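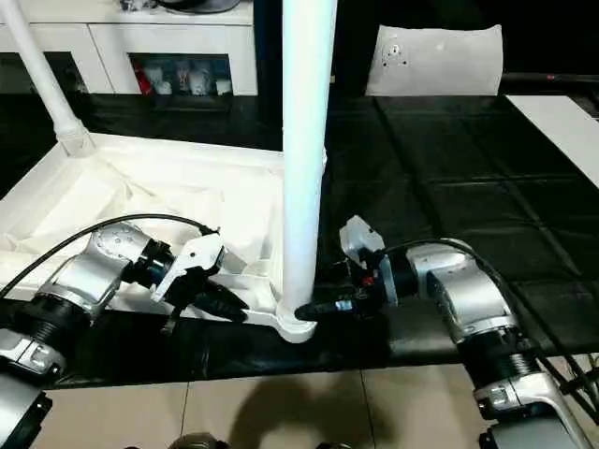 Röhrchen auf Röhrchen: Unser Rollwagen nimmt Form an

Ihr Lieben, im letzten Rundbrief hatte ich ja schon angekündigt, dass wir fürs Nähcafé in Pundasow endlich einen neuen Wagen bekommen. Der alte hat uns treu gedient, aber wer einmal versucht hat, ihn mit zwei Ballen Vorhangstoff über die Türschwelle zu bugsieren, weiß, warum ich da nicht länger warten wollte.

Der neue ist also ein Stecksystem. Weiße Kunststoffwanne, Rohre in die Ecken, fertig – so stand es jedenfalls in der Anleitung von Jernari. Die Rohre werden aufrecht gehalten, und das untere Ende kommt in die Eckbuchse. Klingt selbstverständlich, ich weiß! Beim allerersten Probestecken hatte ich trotzdem eins verkehrt herum in der Hand und habe gedrückt und geflucht, bis Nasrin Kiani es mir wortlos umgedreht hat.

Was ich beim nächsten Mal gleich so machen würde: alle Rohre erst locker einsetzen und gucken, ob sie ungefähr gerade stehen. Danach reihum festdrücken, immer über Kreuz. Und bitte nicht mit dem Hammer, auch nicht mit dem kleinen (Fabrice, ich meine dich). Ein Gummihammer liegt im Schrank im Flur, zweites Fach.

Gekostet hat der Spaß knapp 200 Euro, mit Rollen und Lieferung. In die untere Wanne sollen die schweren Sachen, also Volumenvlies und die dicken Baumwollstoffe, nach oben die Reste, in denen alle so gern wühlen. Wakana Nagano hat angeboten, für die Wannen herausnehmbare Einlagen zu nähen, am liebsten aus altem Bettzeug. Wer noch ein helles Laken übrig hat, bringt es gern mit, Flecken am Rand stören überhaupt nicht.

Offen ist noch die Frage mit den Garnrollen. Siiri ist für Haken an der Seite, ich hätte lieber eine Kiste mit Deckel – beim Schieben fliegt sonst alles durch die Gegend. Schreibt mir ruhig, was ihr meint!

Im April wird der Wagen dann richtig eingeräumt. Ich bin ab 17 Uhr da, Kaffee gibt es auch, und die Knopfgläser müssen bei der Gelegenheit sowieso mal sortiert werden. Die großen Mantelknöpfe bitte extra, die suche ich nämlich jedes Mal.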